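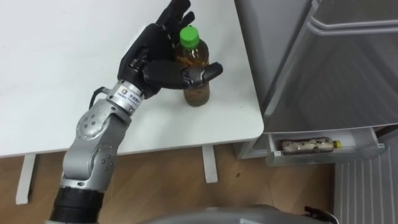
Que garrafas servem para guardar líquidos e grãos na copa? Garrafas de plástico transparente com tampa de rosca.

Copa e Arrumação | Boletim interno
Friday, por Orsolya Gulyás

A copa de Riketdale passa a usar tampas de cor para distinguir conteúdos. O inventário de fevereiro registou 84 garrafas, 55 delas sem etiqueta - situação a corrigir em 7 dias.

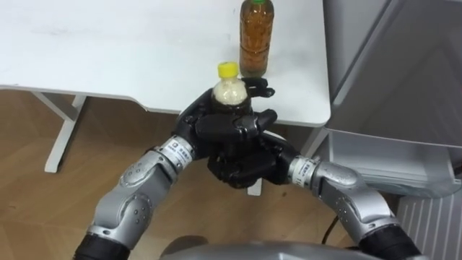

A etiqueta indica o conteúdo e as iniciais de quem encheu. Tampas trocadas entre garrafas deixam de ser aceites. As etiquetas Barta estão na gaveta de cima.
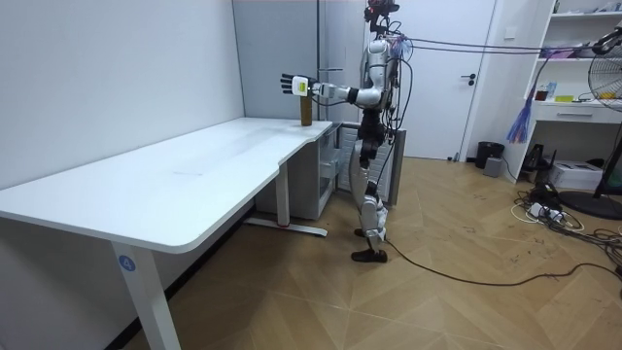 Ao fim do dia, as garrafas voltam à prateleira e o tampo é limpo com pano húmido. Dúvidas - Jenő Szalai.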